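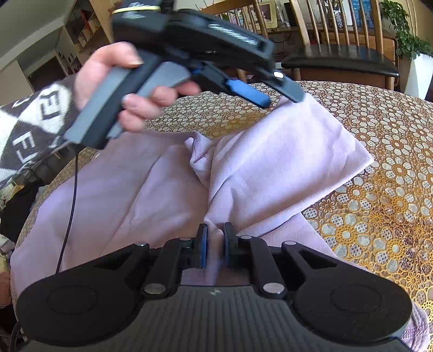
Trillby support wrote back overnight to say that the trial runs for 40 days from delivery and that the clock does not stop while we wait for a replacement part. I had asked about that twice. So the answer is no, and the trial ends in the middle of next month whether the left unit behaves or not.

7th January. Second full day with the Ereo pair. I am writing this up at night so the review has something under it besides memory.

Set up on the round table again. I left the lace cloth on it. The manual asks for a "plain matte surface" and I wanted to know how much that matters, given that most people who buy a kit for home use are going to have whatever is on their table. So far the tracking light has gone white every time on the lace. It went amber once on the glass coffee table and stayed there, and I gave up on that one.

Did folding all morning. The kit comes with a list of tasks and folding is the third group, after picking up and stacking. One gripper holds, the other goes in for the corner. The blue pads are good on thin cloth. They take hold of a single layer if you come in low, and they take two layers if you come in from the side, and I have not found the angle between those that does both on purpose. A seam helps. I went for the seam every time by the end and I should note that in the review, as it probably makes my numbers look better than they are.

Logged 90 folds before lunch. The software threw out 9 of them. It does not tell you why, it only puts a gray bar next to the clip and leaves it out of the upload. I watched four of the gray ones back and could see nothing wrong with three. The fourth I had dropped the cloth, fair enough.

The trigger is stiff. It was stiff yesterday too and I thought it was me. My index finger was sore by eleven and I switched to using the middle finger, which works but then the grip sits wrong in the palm. The Gondal kit I had in March had a longer trigger and I could go two hours with it. The Gondal lost its calibration every time it was set down, though, so I would not trade.

The cable is the other complaint. It comes out of the bottom of the handle and hangs straight into whatever you are working on. I caught it under the cloth several times. Trillby sells a clip that runs it up the forearm, extra cost, not in the box. I used a hair tie over my sweater sleeve for the afternoon and that did the job until it slid down.

Afternoon was uploading. Plurkura takes the clips and is supposed to return a score for each batch within the hour. Batch one took three hours. Batch two is still sitting at "received." The score for batch one was fair, the comment was "vary starting position," and I think that is right. I had been putting the cloth down the same way each time out of habit. Tomorrow I will throw it on the table and start from wherever it lands.

Battery on the left unit went from full to empty in more than 3 hours, so that matches the box. The right one went sooner. Both charge from the same brick and you cannot use them while they charge. Need to check whether the paid plan includes the second brick or if that is another add-on.

Where I am on it tonight: I would recommend the hardware to someone who has folded a lot of towels and wants to be paid for it, and I would not recommend the monthly plan until the scoring is faster. May change my mind on the plan.

To do: email about the right battery. Wash the pads with the supplied wipes. Try the socks. Move the lamp, the evening light on that side of the table is poor.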